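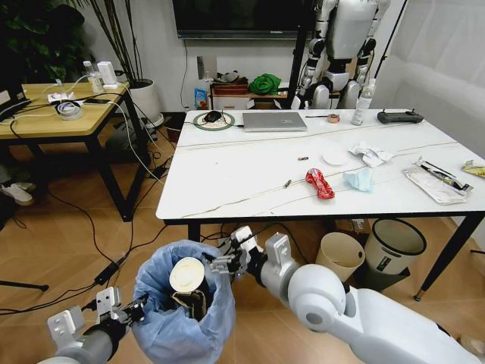 Fig. 1. A work table partway through clearing, with a small lined wastebasket in front.

Skornier Home and Workspace Course
Handout 16: Clearing a Shared Table

Welcome back, everybody, and thank you for the lively talk about cupboards last time (I have kept your notes on labels and we will get to them, I promise). This week we come down to the ordinary table, the kind that several people use in a day and that collects a bit of everything by the evening.

Before you touch anything, take a slow look and sort with your eyes. On the table in Fig. 1 the closed laptop, the mouse on its round pad, the pen and the small roll of tape are all things that stay. The crumpled tissue, the red foil wrapper and the folded face mask can go. Then there are the in-between things, and they deserve a little patience! A small cylinder could be a battery or a cigarette butt, and you want to know which before it goes in with the paper. Batteries go in the battery box by the door of Room 23, please, never in the bin.

Now, the bin itself. Bring it to the table and save yourself all that walking back and forth. Fold the loose edges of the bag well over the rim, as in the figure, so it doesn't slide down when something heavier lands in it. Paper cups should be emptied at the sink first. I know it feels fussy, but I have mopped under enough leaking bags to insist on it.

Clear packaging gets a second look as well. If there is still something inside a sleeve or packet, set it to one side and ask before throwing it out. Last year we lost a full set of cable ties that way, and I still think of them fondly.

Wipe down only when the top is clear of trash, lifting the laptop and the mouse pad as you go. A light-colored top with gray veins hides crumbs surprisingly well, so run your palm over it afterward.

For Sunday: clear one table at home, write down your in-between things and what you decided about each, and read page 81 of the Josance workbook. Spare bin bags are on the shelf in Room 701, left-hand side.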